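**Linen & Laundry > White goods > Shrinkage on long cotton cloths, where am I losing it?**

### mangle_end
Oct 22, 2021

I look after the linen for a function room in Jurnilell. We run white cotton cloths on the long tables, hemmed length 3610 mm when they arrive. The supplier is Hodžić, the cloth is sold as Flencombe plain weave, and the label allows 4 per cent shrinkage in the length.

I'm getting 8 per cent. I measured on the flat, after ironing, along the selvedge. The width has hardly moved.

Process as it stands:

- Pre-rinse cold, main wash hot with powder, no bleach
- Two rinses, then softener in the last one
- Spin at the highest setting the machine has
- Tumble dry on high until the sensor stops it
- Iron on a Hotbridge roller, full heat, fed hem first

At 8 per cent I lose nearly 290 mm and the drop at each end looks wrong. I don't mind buying longer next time but I'd like to know what number to buy to. Is 4 per cent a real figure for plain weave cotton or is it something they print?

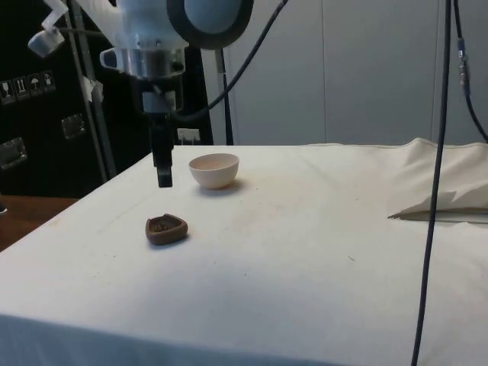
### selvedge_sam

Four is a real figure, but read what it was measured on. Most makers quote a wash followed by line or flat drying. Tumbling to bone dry is a different test and gives a worse result on any cotton.

Warp yarns are held under tension in the loom and again in finishing. Water lets them relax, and that part you can't avoid. Tumbling adds movement while the fibre is swollen, so the weave closes up further. Most of it shows in the length, which matches what you have. If the width had gone as well I'd be looking at the cloth itself.

Stop the dryer early. Take them out damp and let the roller finish the job. You'll get some length back at the roller too, as long as the cloth still has moisture in it when it goes in.

### Szymon Wróbel

I agree with the dryer comment. I disagree that the roller gives you length back in any useful way. It pulls the cloth out mechanically and the cloth goes back at the next wash. If you measure straight off the roller you are measuring stretch.

Method I use:

1. Mark two points on a new cloth with laundry thread, well in from the hems.
2. Measure before the first wash, with the cloth lying flat and left alone overnight.
3. Wash and dry as normal, iron, then leave it flat overnight again.
4. Measure the same two points.

Hems shrink differently from the body of the cloth, partly from the sewing thread. Measuring hem to hem mixes the two.

### mangle_end

I measured straight off the roller, so by that reasoning my true figure is worse than 8. Not what I was hoping to hear.

How many washes before it settles? These have had 11.

### selvedge_sam

After 11 it should have settled if the process hasn't changed. Most of the relaxation is in the first wash and the rest tails off quickly. If yours is still creeping after 11 then the dryer is doing it.

@Szymon, on the roller: on the table it doesn't matter whether the length is "stretch" or not. The cloth goes on the table straight after ironing. If it hangs right for the function, the number that counts is the one off the roller. I'm not trying to write a test report.

### Szymon Wróbel

It matters if he is using the figure to order cloth. A stretched measurement will vary with the moisture at the feed and how hard the operator holds the hem. Two people on the same roller will give you two lengths. He asked what number to buy to.

### greywater

Going to come at this from the other side. Has anyone asked about whiteness? Two rinses with a hot powder wash and softener on top is how you get grey cloths, and people then turn the heat up to fix it. I did exactly that and lost length for a whole season.

Jurnilell is on bore water unless it's changed. Hard water uses up the builder in the powder, what's left settles on the cotton with the soil, and softener coats it. The cloth still looks fine under warm hall lights. Put something that's properly white on it and you see the difference.
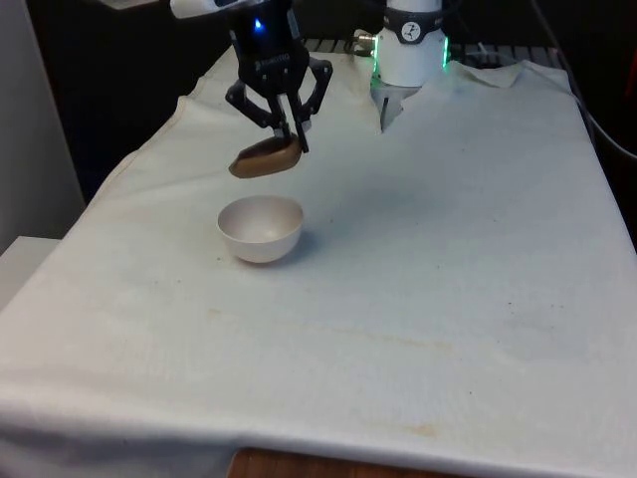
Daylight from a window is the other check, with a new cloth folded next to the old one. Compare the same face of each. Cotton ironed on one side only has more sheen on that side, and sheen reads as whiter than it is.

If it has gone grey, I'd do this before touching anything else:

- Drop the softener completely. It also cuts absorbency, so spills run instead of soaking in.
- Add a third rinse.
- Dose powder to the hardness of your water, from the table on the pack. Most people dose to the soft column.
- Run one strip wash with oxygen bleach, no other cloths in with it.

Then look at the drying.

### mangle_end

Still on bore water, yes. Hardness was on the last report and I have been dosing to the middle column. I'll pull the report and check.

Softener was there before me. The reason I was given was static off the dryer.

### greywater

Static is a sign of over-drying. Cotton with normal moisture in it won't build enough charge to bother you. Fix the dryer and the reason for the softener goes away.

### tapeandpins

I'll disagree with everyone on the dryer. I sew these for a living and I've had two batches under the same product name behave very differently. Finishing is the biggest variable. If the mill has compressed the cloth properly, you can treat it quite badly and stay under the label figure. If they've skipped it or rushed it, line drying won't save you.

Ask Hodžić for the batch number and whether that lot was pre-shrunk. Then cut a square from a spare, mark it, boil it, dry it flat. If the square loses more than the label allows with no tumbling at all, it's a supply problem and you should be asking for credit.

When I make up long cloths now I wash the yardage before cutting. Takes longer and costs more, and I've stopped getting calls about drops.

Check the hems as well. Polyester thread on cotton won't shrink with the body, so the hem goes wavy. That waviness gets pressed into small pleats at the roller, and a few of those along a side will take up length you'd otherwise count as shrinkage.

### selvedge_sam

Boiling is harsher than anything in his process, so a fail there doesn't prove much to a supplier. Use the temperature on the label. Otherwise fine, the square is a good idea and it separates the cloth from the dryer, which we haven't done yet.

### tapeandpins

Fair. Label temperature for the claim, boil for your own information.

### mangle_end

Went through the stock this morning. Thread in the hems is polyester by the burn test, and there are pleats along one side of most of them. I had put those down to bad feeding. Also found the dryer sensor set to "extra dry".

Old cloth is back on the small table for now while I sort out a spare to cut.

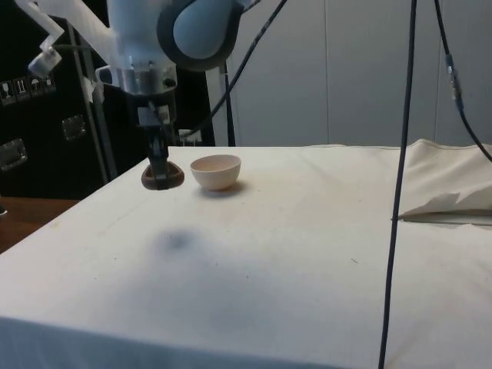
*White cloth and small white bowl.*

### Szymon Wróbel

Change one thing at a time if you want to learn anything from it. Sensor setting first, leave the wash alone. Mark new cloths only. The old ones have lost what they are going to lose and won't tell you how the next order will behave.

### greywater

I'd still take the softener out in the same go. It doesn't affect length in any way you could measure with a tape, and every wash it stays in is another coat to strip off.

### Szymon Wróbel

It affects how quickly the cloth dries, and he has a moisture sensor. Sensor first.

### mangle_end

Sensor first, then softener. Two new cloths marked with thread and lying flat overnight. Hodžić have replied with a batch number but nothing yet about pre-shrinking. I'll order the next lot in May whatever the result, so if the square comes back inside the label figure I'll buy to that and add a hem allowance. If anyone has used Flencombe from another supplier, I'd take their before and after lengths.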